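4.2 Fehlgriffe beim Vereinzeln und Einstecken von Karten

Der in Abschnitt 3 beschriebene Aufbau wurde mit einer Aufgabe betrieben, bei der Karten aus einem Behälter entnommen und in ein kleines Kartenetui gesteckt werden. Die Steuerung lief unter Pika, die Protokollierung der Gelenkwinkel und Greiferströme unter Rennie. Insgesamt wurden 300 Durchläufe ausgewertet. In 26 davon kam es zu einem Fehler, der sich nicht durch eine einfache Wiederholung des letzten Teilschritts beheben ließ. Diese Fälle werden im Folgenden behandelt.

Der häufigste Fehler war der Doppelgriff. Die Karten stehen in den Behältern hochkant und überlappen sich, so dass ein Finger leicht hinter die zweite Karte gerät. Aus Sicht der Handgelenkkamera liegt die Trennlinie zwischen zwei Karten gleicher Farbe zudem oft im Schatten der Behälterwand (Abb. 7a).
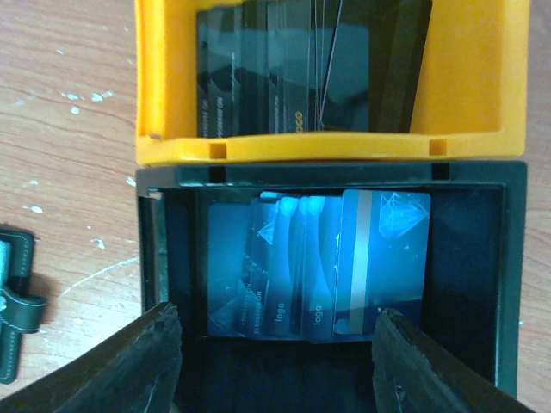

Ein Doppelgriff wird vom Greifer selbst nicht erkannt. Die Öffnungsweite unterscheidet sich bei einer und bei zwei Karten nur um die Dicke einer Karte, und dieser Betrag liegt innerhalb des Spiels der Fingermechanik. Der Greiferstrom ist ebenfalls kein brauchbares Merkmal, da er stärker vom Griffpunkt als von der Zahl der Karten abhängt. Bemerkt wurde der Fehler deshalb in der Regel erst beim Einstecken, wenn die zweite Karte am Rand des Etuis hängen blieb. In zwei Fällen wurde dabei das Etui verschoben, und die Steuerung arbeitete mit der alten Position weiter.

Sicherheitstechnisch bedeutsamer war ein zweiter Fehlertyp, der auftritt, wenn beide Greifer dicht beieinander an derselben Karte arbeiten (Abb. 7b). In diesem Zustand sind die beiden Arme über das Werkstück mechanisch gekoppelt, werden aber getrennt geregelt.

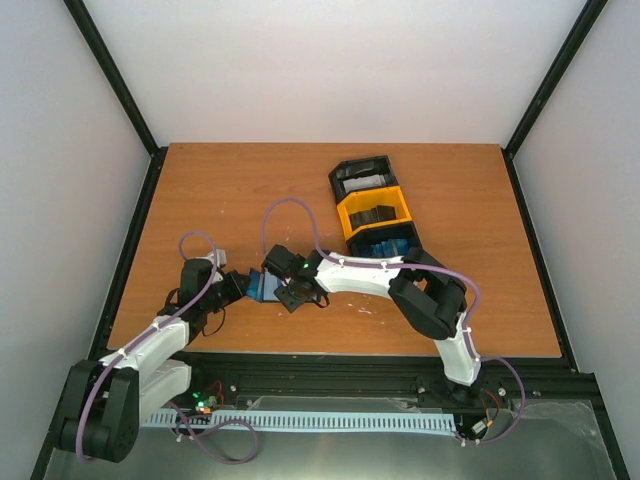

Öffnet einer der Greifer verspätet, während der andere Arm bereits zurückfährt, wird die Karte auf Zug belastet. Der Regler des zurückfahrenden Arms deutet die Abweichung als Schleppfehler und erhöht das Moment. In 4 Durchläufen führte dies zur Abschaltung eines Handgelenkantriebs wegen Überlast. Der betroffene Greifer blieb danach stromlos, der andere Arm setzte seine Bahn fort. Ein gemeinsamer Halt beider Arme war in der damaligen Fassung von Pika nicht vorgesehen - die Abschaltung galt nur für den Strang, in dem sie ausgelöst wurde. Personen befanden sich während dieser Vorfälle nicht im Arbeitsraum, doch wäre die verbleibende Bewegung auch bei geöffneter Zelle zu Ende gefahren worden.

Davon zu trennen sind Fehler in der Ablaufsteuerung. Der Griff in den Behälter und das Halten des Etuis sind auf zwei Arme verteilt, und jeder Arm meldet das Ende seines Teilschritts an einen gemeinsamen Zähler. Abb. 7c zeigt den rechten Greifer am mittleren Behälter, während der linke über der freien Tischfläche steht und das Etui aufgeklappt auf dem Tisch liegt.

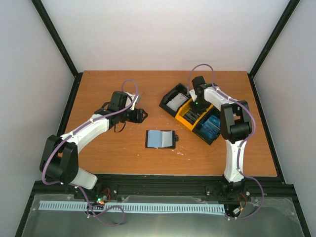 Ging eine Meldung verloren, wartete der eine Arm ohne Zeitbegrenzung auf den anderen. Nach außen war dieser Zustand von einer normalen Pause nicht zu unterscheiden. Das ist problematisch, weil die Antriebe unter Moment stehen und die Bewegung mit der verspäteten Meldung unvermittelt wieder einsetzt. Wir haben daher eine Wartezeit von höchstens 3 Sekunden eingeführt, nach der beide Arme anhalten und eine Freigabe von Hand verlangen.

Beim Anfahren des Etuis schließlich traten Lagefehler auf. Das Etui ist flach und dunkel eingefasst, seine helle Innenfläche überstrahlt in der Nahaufnahme leicht (Abb. 7d). Die Kantenerkennung verlor dann den Übergang zwischen Fläche und Rand und setzte den Zielpunkt zu tief. Die Finger drückten in diesen Fällen auf die Tischplatte, bis die Momentgrenze ansprach.

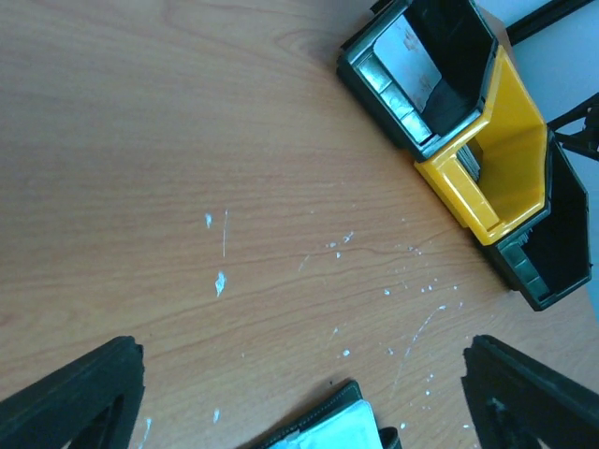
4.3 Änderungen an der Steuerung

Als Folge der Auswertung wurde im Dezember die Abschaltung umgestellt. Jede Überlastmeldung eines Antriebs hält seitdem beide Arme an. Beim gemeinsamen Griff wird das zulässige Moment des zurückfahrenden Arms begrenzt, bis der andere Greifer seine Öffnung bestätigt hat.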